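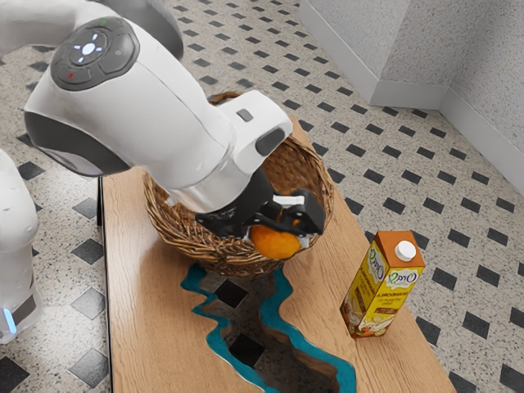 Roboterarm über einem Weidenkorb (Simulation)

Warudik -- Reiseandenken in Bild und Text

Hallo und schön, dass du reinschaust! Warudik ist meine Sammlung von Bildern und kurzen Texten zu Anstecknadeln, Aufnähern und Kofferaufklebern, also zu all dem Kleinkram, den man von unterwegs mitbringt und der dann jahrelang am Rucksack hängt. Angefangen habe ich mit meinen eigenen Nadeln aus Wimdale, inzwischen ist es doch etwas mehr geworden.

Was drin ist

3000 Bilder und 3000 Beschreibungen, immer eine pro Bild. Dazu 15 Kategorien, von "Stadtwappen" über "Bahn und Fähre" bis "Sprüche". Die Sprüche sind meine Lieblingsecke (wer trägt bitte "Ich war nüchtern in Grodeck" am Revers?).

Aufbau

bilder/ -- alle Fotos als JPG
texte.csv -- Bildnummer, Kategorie, Ort, Beschreibung
orte.csv -- Schreibweisen der Ortsnamen

Die CSV-Dateien sind UTF-8 mit Semikolon als Trenner. Excel zerlegt dir beim Doppelklick gern die Umlaute, also lieber über "Daten importieren" gehen!

Woher das Material kommt

Der größte Teil stammt von Flohmärkten und aus Kisten, die mir Leute geschickt haben. Urho Ojala hat seine komplette Fährensammlung beigesteuert und im Mai auch gleich die finnischen Ortsnamen korrigiert -- tausend Dank dafür. Die Aufkleber aus dem Laden Macaraeg sind mit Erlaubnis dabei, dürfen aber nicht nachgedruckt werden.

Was noch hakt

Bei vielen Aufnähern fehlt das Jahr. Die Kategorien "Berge" und "Wandern" überschneiden sich ziemlich, da habe ich nach Bauchgefühl sortiert. Und glänzende Emaille spiegelt auf manchen Fotos so stark, dass man die Schrift kaum lesen kann.

Lizenz

Texte und eigene Fotos: CC BY 4.0. Für Macaraeg gilt die Datei LIZENZ_AUFKLEBER.txt.

Fehler gefunden? Einfach ein Issue aufmachen, am besten mit Bildnummer.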